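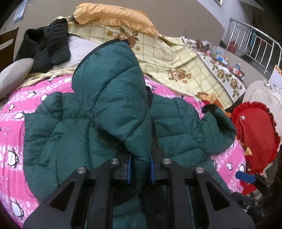 genbridge_gal: Nope, not buying it. "Fold the hood in first" has been going around every packing board since December and I don't think it saves any room at all. A puffer is mostly air. Squash it any way you like.

Filed under: Home & Closet > Folding, Storing, Packing

tealcoat82: I laid mine out on the bed last night to try it. Quilted, hood attached, knit cuffs. Hood folded down, sleeves in, roll from the bottom. It came out smaller than my usual wad, so something's going on.

genbridge_gal: Smaller than a wad isn't much of a test. Did you measure?

tealcoat82: With a ruler, yes. 13 inches long rolled, 20 the way I used to do it.

moth_patrol: And how long did it stay that way? Mine puffs back up the second I let go. I ended up stuffing it in its own hood, no folding, and that holds fine.

tealcoat82: Depends on the hood. Mine's too shallow for that.

moth_patrol: Then use a pillowcase. Same idea.

Trasstead_Ted: Please don't leave any of these rolled till next winter. I kept an Aigner down coat in a vacuum bag and it never got its loft back. Flat on a shelf or on a wide hanger. The bag people will tell you different — they sell bags.

genbridge_gal: Finally, some sense.

moth_patrol: Down, sure. Polyester fill doesn't care much. I've squashed the same cheap one for years.

Trasstead_Ted: Check the elbows on it sometime.

tealcoat82: I only need it to survive the bus to Grurkholm. I'll roll it and hang it up when I get there.

This site uses cookies to remember your login. By browsing on you agree to our cookie policy.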